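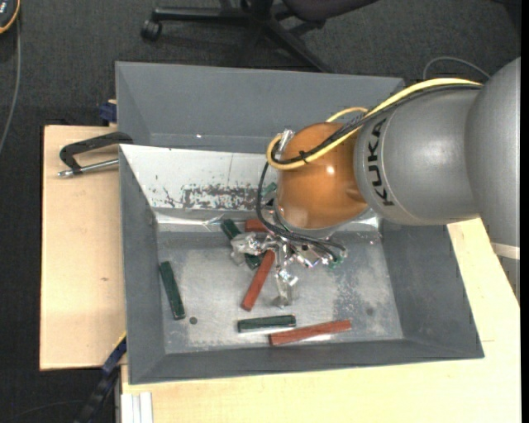
Stillach Residents' Parking Permits: Frequently Asked Questions

Last updated 2018-12-14

Who may apply for a permit?
Any person whose main home is within the Stillach permit area may apply. Households on Khumalo Street joined the area in September and should use the same form.

What does a permit cost?
The annual fee is $50 per vehicle. Fees are not refunded if a permit is returned early.

How many permits may a household hold?
Each household may hold two permits. Requests for a third are placed on a waiting list and reviewed once a year.

What documents are required?
Applicants must provide a current vehicle registration and one proof of address, such as a lease or utility bill. Both must show the same address.

Does a permit guarantee a space?
No. The area has 1176 marked spaces, and these are filled on a first-come basis. A permit is not valid in the Serketti Square lot, where the posted hourly rates apply to all drivers.

May visitors park in the area?
Yes. Residents may buy day passes at the Permit Office. The pass must be displayed on the dashboard with the date clearly marked.

What should I do if I change vehicles?
Notify the office within ten days and return the old permit. A replacement is issued at no charge. Permits may not be moved from one vehicle to another.

How do I appeal a citation?
Appeals must be made in writing within 30 days of the date on the citation. Please include the citation number and a copy of your permit.

Where is the Permit Office?
The office is at 263 Skonwood Avenue, on the ground floor. Applications may be delivered in person or sent by mail.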